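Vavlow doubles night: what a way to start the spring ladder

If you missed the opening round of the spring tennis ladder at Vavlow, I'm sorry for you, because it was the best evening of doubles we've had in ages! Three matches went to a deciding set, the last one finished well after ten, and people stayed in the bleachers the whole time in their coats.

The big story was Mekdes Mekonnen. She had played only singles until January, when she asked to be put on the doubles list, and she and her partner drew the top seeds, the pair from Brolter, in the very first slot. They lost the opening set 6–1 and it looked like a short night. Then Mekdes started creeping forward on every second serve, picking off returns at the net, and the whole match turned around. They took the second set 7–5 and the third in a tiebreak, on their fifth match point – a lob that landed smack on the baseline, with both Brolter players waving it through as good before anyone else could open their mouth. Great sportsmanship, and a great shot.
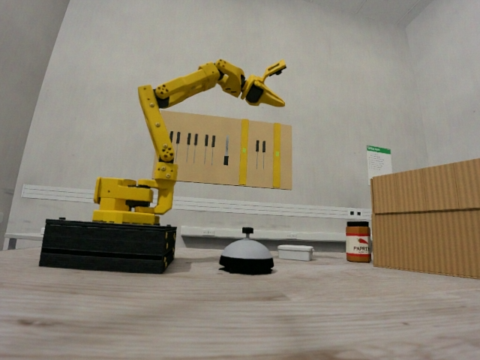

Mekdes said afterward that she had been terrified of the net for years and that the trick was to stop watching her partner's serve and just watch the opponent's racket. She'd like more practice on high backhand volleys before round two, and she wants it known that the lob was meant to go cross-court.

On the other courts, Habte held off Nusetti in a match full of long rallies and very few double faults (a nice change from last fall!). Nusetti had two chances to serve it out in the third set and will be kicking themselves, but they are a young team and they hit the ball so cleanly. Watch out for them by the end of the season.

Round two pairings go up on the board by the pro shop on 11 March 2020. If you and your partner can't make your slot, please call the other team yourselves and agree on a new time before the round closes. New pairs can still join at the bottom of the ladder, and there's space for up to 5 more. Bring a can of new balls to your first match – the winners keep the unopened one.

The stringing machine is back in the pro shop too, so get those frayed rackets in early.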